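Why do we lose our keys?

Every family has lost keys at one time or another. You are ready to go, your shoes are on, and somebody says, "Where did I put the car key?" Then everybody looks under cushions for 20 minutes.

A key is small, and we often put it down while we think of another thing, for example a heavy bag or a ringing phone. Our brain does not save a good memory of that moment. Scientists call this being absent-minded. It does not mean you are silly. It happens to grown-ups very often!

What can help? A home for the key. This is one place where the key always goes when it is not used. It can be a hook, a bowl or a small tray near the door. After some weeks your hand will go there without any thinking.

Did you know? At our school in Zarwood we asked 40 families where their keys live. Only 49 per cent of them had one fixed place. The others said "in a pocket", "in some bag" or "it depends".

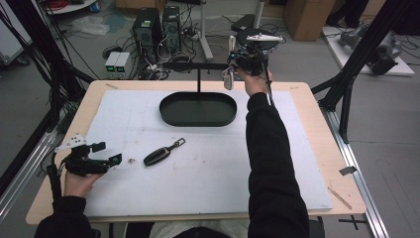

A good home for keys is easy to see and has a little wall, so nothing slides off. A plate is not so good, and a deep box is worse, as you cannot look inside quickly. The dark green oval tray has low sides, and this is a very nice shape for the job. The black car key is still lying in front of it on the white board, and it would need only a short move to be at home. Look also at the metal ring on the key. With a ring like this you can hang the key on a hook, if your family likes hooks better.

Try it at home: choose a tray or a bowl together and put a paper label on it with the word KEYS. On Monday, check if the keys are inside.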